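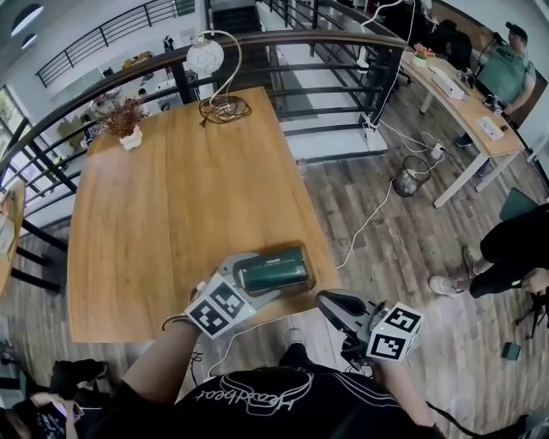 Stories > People > Remembering

"Tell me what was in her coat pockets"

By Elin Gronow, February

Reading time: 8 minutes

Naa Bonsu has written 139 eulogies, and she can still give you a line or two from most of them. There was the bus driver who learned Portuguese from a cassette in his cab. There was the woman who entered the same lemon curd in the Dovon show every summer, came second every summer, and had the cards framed up the stairs. There was a retired maths teacher who kept a list of every dog he had met on his morning walk, with marks out of ten, and had never given less than an eight.

"I love them," she says. "I know it's a strange thing to say about people I mostly never met, but I do. By the time I've finished writing I'm a bit in love with every one of them!"

I had asked for an hour and she gave me most of an afternoon, at the back table in Gikura, the café at the bottom of Dovon's station hill, where she does a lot of her writing. She likes it because it's noisy. She can't write about the dead in a quiet room, she tells me, she only ends up sounding like a hymn sheet.

Naa is a funeral celebrant, so she leads services for families who don't want a minister, or who want a bit of religion but not all of it. The part she really wanted to talk about, though, was the words: the piece somebody stands up and reads, which in most services lasts ten minutes at the outside and which the family may keep in a drawer for the next forty years.

She came to it sideways. She was working in the lettings office of a housing association when her aunt died, and the man taking the service got through the whole thing without saying one sentence that could only have been about her aunt. "She loved her family, she loved her garden, she'd do anything for anyone. And all of that was true! But my aunt once drove to Hull and back in a day to return a library book, because she'd moved house and found it in a box and couldn't bear it. Where was that? I sat there thinking, where's Hull?"

She told the Hull story herself at the tea afterwards, with a sausage roll in her hand, and people laughed so much that two cousins who hadn't spoken in years ended up finishing each other's sentences. Somebody asked if she would do their mum's. She did, and then she did the mum's neighbour, and a year or so later she handed in her notice.

So how does she go about it? The first visit is mostly listening. She brings a notebook and no form. There is a form, she admits, a very sensible one that she was given on her training course, with a space for place of birth and a space for hobbies, and she fills it in when she gets home.

"If you ask a family for hobbies they'll say gardening. Everyone's dad liked gardening. So I ask what was in his shed, or what he shouted at the radio. Tell me what was in her coat pockets. And somebody will go and get the coat."

What comes out of the pockets? She beams at me. "Oh, everything. Tissues, always tissues. A spare button for a different coat. One lady had a folded-up parish newsletter with all the mistakes circled in green biro, and her daughters had no idea, and then the younger one said, hang on, I do that. She does it to menus. She'd never once connected it."

I asked whether people find it hard, being made to rummage like that when the loss is a week old. Some do, she says, and she stops at once if they look as though they want her to. She will happily talk about the weather for a while. There was one widower who talked to her about guttering from start to finish of the first visit, and she wrote it all down, and when she read her notes through that night it was plain that every gutter in the story had been put up by his wife while he held the ladder. That became the eulogy. He rang afterwards to ask how she'd known.

Length is the thing she is strictest about. Families send her pages and pages, which she adores getting, and her own first drafts often run to 2000 words. Then the cutting starts. She doesn't take out the odd bits, which is what people expect her to do. The jobs go, and the dates, unless a date has a tale attached to it.

"You can put the jobs in the order of service, people can read them while the music's on. I once had a man with eleven addresses, and his son wanted every one of them in, and I said all right, give me one thing that happened in each. We got to the third and he said, actually, Naa, nothing ever happened in Swindon."

She reads everything out loud at home before the family hears it, walking up and down the landing, and if she runs out of breath the sentence is too long. Then she reads it to them, always in person if she can. They correct her, and she is thrilled when they do. It was a Cortina and never an Escort. It was Auntie Pat who fell in the canal. One grandson, who was nine, listened to the whole thing very seriously and said it was good but that she'd forgotten Grandad's whistle, so he taught her the whistle, and she did it, in the chapel, in front of everyone. "Badly! I'd practised in the car and everything. But he joined in, and then half the back row did."

We had a second pot of tea at this point, and she got on to Kodadus, which I had been warned she would, and which is the reason I had written to her in the first place.

Kodadus is the evening class she started two winters ago in the upstairs room at Annamalai, the fabric shop on Dovon's market square. (The name is a made-up word from her childhood. She and her brother used it for anything too good to throw away.) People come along to write about somebody who has died, and it doesn't matter when. There is a man writing about a brother he lost at school. There is a woman who is doing her grandmother, then her other grandmother, and has plans for the great-aunts. A few are writing about themselves, to save their children the bother, and Naa says those are the funniest pieces by a mile and also the least reliable.

The rules are short. You get 300 words. You read your piece to the room. You aren't allowed to use "larger than life", "never suffered fools" or "would give you the shirt off his back", unless he did in fact give somebody the shirt off his back, in which case she wants to know what colour it was.

I went along the week after we met, and I have to say I had a wonderful time. It starts at seven and the shop stays open downstairs for the first part, so every now and then the stories are interrupted by somebody on the stairs asking about curtain lining. Everyone writes for 20 minutes, properly heads down, and then the reading begins. A woman in a yellow cardigan read about her late husband's packed lunches, which he made for himself every night of their marriage and would never let her see inside. She still doesn't know what he had. She was laughing as she read it and so were we, and then she wasn't, and the man beside her moved his chair a few inches closer and looked at his own page.

Naa hardly says anything in the class. She asks one question after each reading, usually a tiny one. Which hand? Did it have a lid? What did she call you when she was cross? You can see the writer's face change as the answer comes up from wherever it has been. I was asked one as well. I had read a few lines about my own taid, and his habit of winding every clock in the house before he would sit down to eat, and she wanted to know if the food went cold. It did. He liked it cold. I hadn't thought about that since I was a girl.

Back at the café I'd put it to her that all this must be heavy going, week after week, and she took the question seriously, stirring her tea long after there was anything to stir. There are services she won't talk about, and she didn't. She takes a fortnight off in the summer and doesn't answer the phone. After a hard one she goes swimming, does a lot of lengths, and has chips. Children's funerals she does with a colleague and never alone, and the two of them drive home together.

"But people think I spend my time with death, and what I spend it with is, you know, somebody's collection of tea towels. Somebody's terrible singing. I get told the best thing about a person, by the people who liked them best, and I get told it every week. I'd do it for nothing, only please don't print that, my landlord might see."

She did say I could print it, in the end.

For anyone facing the job of writing one themselves, she had advice ready, and she leaned right over the table to give it. Ring the friend that the family doesn't know very well, the one from work or from the allotment, and ask for one story. Write it the way you'd say it. Put a photograph of the person where you can see it while you type and tell it to them. Print it large, number the pages, and give a copy to somebody in the front row who has agreed to carry on if you can't. Don't worry about crying. Have some water.

And leave Hull in? "Always leave Hull in," says Naa, already putting her coat on, and then, as she feels about for her keys, out of the left-hand pocket come a tape measure, two raffle tickets and half a packet of mints, and she lays them on the table one by one and tells me where she got the tape measure.

Kodadus meets upstairs at Annamalai, Dovon, at seven, through to the end of March. New people can just turn up. Bring a pen, and go in by the side door if the shop is shut.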